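About Us

Hi, and welcome to the Plevska Robotics Club page! I started the club in December with 7 students and a box of parts, and we've been taking over the back half of the Teranholm building after school ever since.

We don't do battle bots (sorry, we get asked every single week). What we like is everyday stuff: picking things up, putting them down, setting a table. Sounds easy, right? Try explaining to a machine how to pick up a soup spoon. My students spend a lot of time with hand-held grippers, doing the chore themselves over and over so there's something for the robot to learn from. Our notebook says 123 table settings so far, and the arguments about where the spoons go are still going strong.

This year's big project is called Plivetari, and we're taking it to the Ait Ali student competition in April 2019. Each team gets 3 tries at the table task. I'm nervous, the kids are not!

You don't need any experience to join. Half of us had never touched a line of code before we walked in, me included (I teach home ec, so at least I know my way around a place setting). Dues are 900 cents, a joke that stuck, so bring nine bucks and closed-toe shoes.

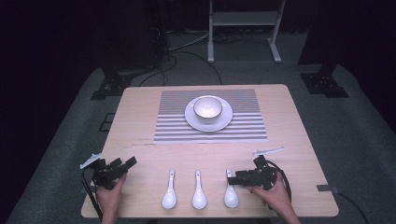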